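Two weeks with the Droma gripper, and I'm still not sold

Thu 23 July

Everyone who sells a parallel gripper will tell you it handles cables. Droma says so on the first page of the brochure. I've been running theirs against our old Andov on the wire sorting job, and I have my doubts.
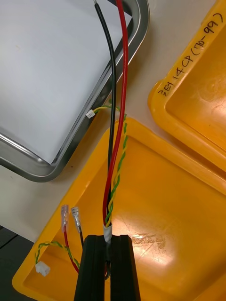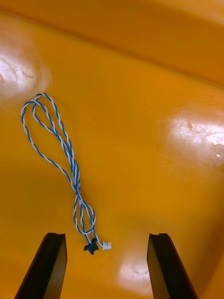
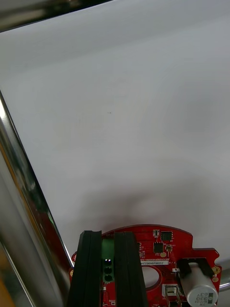 Wrist camera views, all from the same session.

My main gripe is how we score these things. Droma quotes 1,124 picks without a fault, but a pick counts as good the second the fingers close. Did it grab one lead or the whole tangle? Their log doesn't care. Valentin Lemaire thinks I'm being unfair and that the Andov would look just as bad under my rules. Maybe! We never logged it that way, so neither of us can prove it.

Then there's glare. Shiny plastic is murder on a wrist camera, and turning down the exposure loses you the black wire. Shuzhen Bai wants to try matte trays before we blame the software. Fine by me, it's cheap.

I'll rerun both grippers in September with my own scoring. Until then the purchase order stays in my drawer.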